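I have a weakness for places where things get made, so when the Foley mill opened its doors for an afternoon in October, I was in the parking lot before they'd even put the sign out. My sister thinks this is a strange way to spend a day off. She went to the outlet stores and I went to look at knitting machines, and we agreed to meet for pie afterward.

Foley is an hour and a half from us, past Salwood and then along the river. The mill sits right at the end of the main street, long and brick, with those sawtooth windows on the roof that let in the light from the north. It has been making knit fabric for shirts since before my grandmother was born, first under one name and then another, and for the last while as Sarkum. Most of what they knit is piqué, the bumpy cotton stuff polo shirts are made of. I'd worn it my whole life without knowing what it was called!

They took us around in groups of 20, with headsets, and you need the headsets. The knitting floor is LOUD. The machines are circular, taller than I am, and the fabric comes down the middle in a big tube like a very slow waterfall. Our guide (a woman who'd started there straight out of high school, and who clearly loved the place) told us one of the larger ones has over 3,000 needles in it. She stopped it so we could get our heads in close, and then she started it again without much warning, and a man behind me jumped a foot.

After that came the dye house, which I'd been looking forward to most. It's warm in there and smells a bit like a swimming pool and a bit like vinegar. They keep a card file of every shade they've ever run, and the greens alone fill a drawer. Bottle, forest, spruce, a murky one labeled Zunau that was mixed for a customer of that name and that I liked better than any of the others. The guide said dark greens are a pain to match, because they look right under the lamps in the shop and wrong the minute you carry them to the window. So they carry everything to the window.
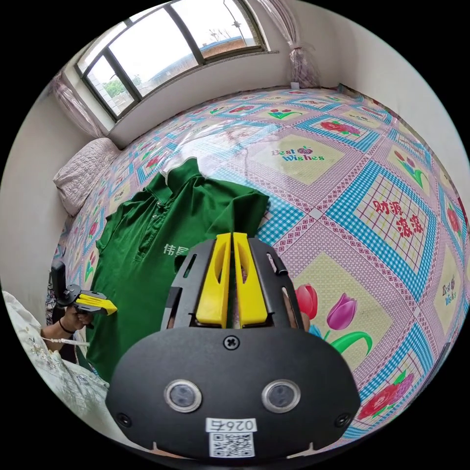 Posted in Days Out, October
By the author of this blog – 53 comments

The cutting room was quieter. They don't sew many shirts on site anymore, but they still make small runs for schools and golf clubs, and we watched a stack of cloth get cut into fronts and backs with a blade that goes up and down like a jigsaw. Collars are knitted separately, on flat machines, in one long strip that gets pulled apart at a thread. I had no idea. I stood there flipping up my own collar to look at the edge of it like a crazy person.

If you go, here's what I'd tell a friend. Wear flat shoes with closed toes, or they won't let you past the first door. Get the early tour – the two o'clock group was twice as squashed as ours and the headsets kept cutting out. Bring cash for the remnant table, too. The card reader was down and I had to borrow from a stranger to buy four yards of navy (I paid her back at the pie place, where else would she be).

My one gripe is the museum room. It's got wonderful old pattern books in it, and a time clock, and a wall of maybe 200 photographs of the company softball teams, and we got five minutes. Five! I'd have happily skipped the video about the new loading dock.

My sister bought boots. The pie was sour cherry, and they'd run out of ice cream by the time we sat down. Foley is planning another open afternoon in April, and I've already asked for the time off.

Recent posts
Salwood Flower Market in the Rain
A Morning at the Button Museum
Two Covered Bridges and a Flat Tire
Where to Eat Near the River Locks
The Paper Mill Tour, Second Try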